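Junk drawer and catch-all tips, spring round

Updated March 4, 2000
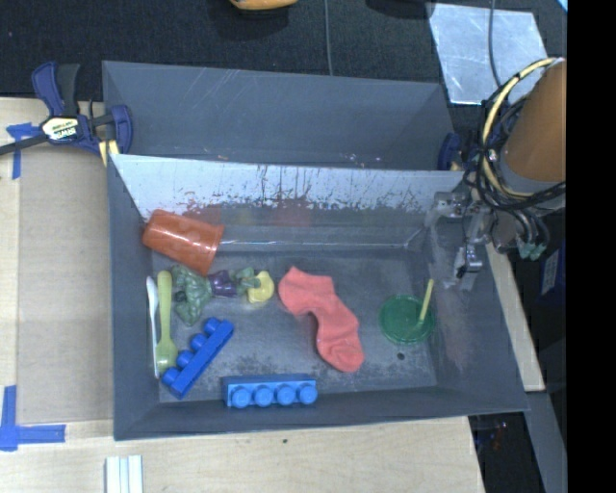 First thing, pull everything out and dump it somewhere with sides. Not the bed. You will want the bed by tonight.

Set a timer, 20 minutes. Stop when it rings even if you're in the middle of a pile.

Rubber bands – stretch each one once. If it cracks, trash. Same with old hair ties.

Dead batteries: drop one on its flat end from a couple inches up. Dead ones tend to bounce. Not perfect but quicker than hunting for the tester.

Odd socks get until May. Then they're dust rags. A sock over your hand is teh best thing going for blinds and chair rungs.

Sticky drawer bottoms. Warm water, a little dish soap, let it sit under a wet rag. Magdalini Raptis wrote in to say baking soda paste for old syrup, and yes, works, but rinse it twice or it dries chalky.

Drawer that drags: rub a candle stub along the runners. Plain white candle, the colored ones can leave marks.

Keys with no lock. Tag them, put them in an envelope, write the date. Toss next year.

Play dishes and plastic cups can go in the top rack if they don't have stickers. Anything with a squeaker, wipe only.

Liners – cut them about 2 inches long, fold the extra up the back. Keeps crumbs from getting behind. Shelf paper is fine, so is leftover wallpaper.

Pens: scribble test, keep 3. Your going to want to keep more. Dont.

Still to come, paint can lids and what to do with the bent ones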